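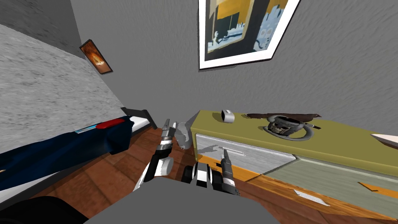

2022-10-07

Third night in the new place and I still can't sleep past five. Boxes everywhere. The plan for the bedroom is settled at least, or settled enough that I've stopped moving things around in my head at 2 am. Bed on the left, dresser on the right, a narrow gap to walk through. I keep going back to that olive-yellow on the dresser. Didn't think I'd like it. Now I want to paint mine, the old brown one, before anything goes in the drawers, and I want a big gray vase on the floor by the front of it too, wide at the bottom with a narrower neck. Only worry is the drawers. If they open into the vase I'll be kicking it every morning.

Movers were late. Said 8, came closer to noon. The couch went in fine, the bookcase did not, it is standing in the hall and I have to turn sideways to get to the bathroom. They want me to call Atmont about it and Atmont wants me to call them. Left two messages. Nothing.

Gas is on. Hot water is on, but only the kitchen, the shower runs warm for a minute and then gives up. Washed my hair in the sink like I'm nineteen again. The landlord's office (Flatis, they run the whole building and the one next door) has a form for everything. I filled out the form for the shower. It asked for my unit number three times and then sent me a note saying unit number missing.

Money. Deposit was 1207, which I knew, and then a "key and lobby fee" which I did not know. So the check to the movers had to come out of the other account and that leaves 719 until payday. Doable. No takeout. I have rice, a bag of onions, eggs, that giant jar of peanut butter. Wrote it on the back of an envelope and taped it to the fridge so I'd quit doing the math over and over. Still doing the math.

Went to Vestia at lunch for curtain rods and came back with no curtain rods. Got a dish rack, a plunger, lightbulbs in the wrong size. The rods they had were all too short for the front window, that window is enormous, it's the reason I took the place. Right now there's a bedsheet up with thumbtacks. People across the street must think I'm painting. Or hiding.

Paint question: do I do it right, sand and prime, or just slap it on. The man at the counter said sand. The can says no sanding needed. I believe the can becuase I want to. The old varnish is pretty thick on top though, sticky rings from every glass I ever put down, so maybe sand the top and leave the sides. Could do it Sunday out on the back landing if it doesn't rain. They had a tiny tester pot in something called Bravo, sort of mustard with green in it, and I put a stripe inside the bottom drawer. Looked awful wet. Looks better now. Check it again in daylight.

Noise report. Upstairs has a dog, or a child in hard shoes. Radiator bangs twice around four and then goes quiet. The street is fine, way quieter than the old street, I keep waiting for the bus brakes and they don't come. Strange what you listen for.

Missed the old place today, first time. Was looking for the scissors and went straight for the drawer left of the stove, and there is no drawer left of the stove here, just wall. Stood there with my hand out. The scissors were in the box marked BATH, of course, along with the good knife and one boot.

Also found: the photo album with the broken spine, Mom's recipe cards (rubber band has melted onto the top one, chicken and dumplings, still readable), my passport thank god. Not found: other boot, the coffee filters, the cord for the lamp. Made coffee through a paper towel. It was fine. A bit papery.

Lease runs to next March and then month to month if I want. Can't think that far. If the shower works and the bookcase gets up against a wall I'll probably stay forever.

Tomorow:
call Flatis about shower, again
call Atmont, be polite
return bulbs
sandpaper, one decent brush, drop cloth (or use the sheet? no, need the sheet)
measure the front window PROPERLY, write it down this time
coffee filters
change address at the bank

Ate eggs on rice standing up at the counter, chairs are still wrapped. Too tired to find the box with the pillows so it's the rolled up sweater again. Hands smell like cardboard. Going to lie down now and leave the hall light on, I walked into that bookcase last night and have the bruise to prove it.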